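The Bowl from Arkevdale

My grandmother kept a pale wooden bowl on the kitchen table, and whatever we couldn't find was generally in it. Buttons, stamps, once a whole boiled egg. When the house in Voston was sold, the bowl came to me, wrapped in two dish towels and smelling of cloves.

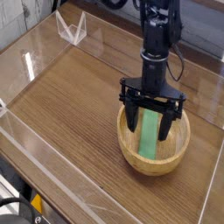
I set it on my own brown table and it looked a bit lost there, the way a guest does before you've offered them coffee. So I gave it something to hold, a little green thing from the junk drawer, and went to bed feeling better about us both.

In the morning I took the green thing out again, and then I stood there in my slippers for a good long while, missing her.

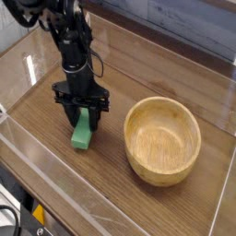
By October it had pears in it, and a key, and a bill I was hoping would get lost (it did, bless that bowl).

2,811 shares | 30 comments

Comments
"The boiled egg! Ours was a cookie tin."
"Read this to my mother and we both had to sit down."

More stories
The Szalai Orchard
Murine and the Long Winter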